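Our second stop on Friday was the Vamo integration hall, where Rurevum runs its two-arm cell. We wanted figures for next year's equipment line. The quote covers arms and hands; task boards and spare fingertips are billed separately, at 39 per set.
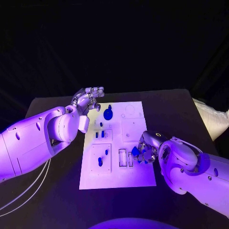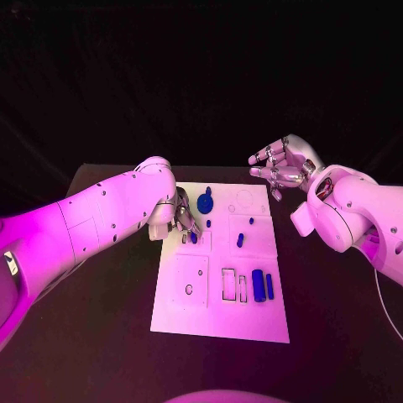
Peg board station, two arms with multi-fingered hands.

Lead time is 90 days — 42 if the base unit is in stock. Sandhu offers a lease, but the minimum term is more than 190 weeks, too long for our budget cycle. Floor loading and power still need to be priced before June.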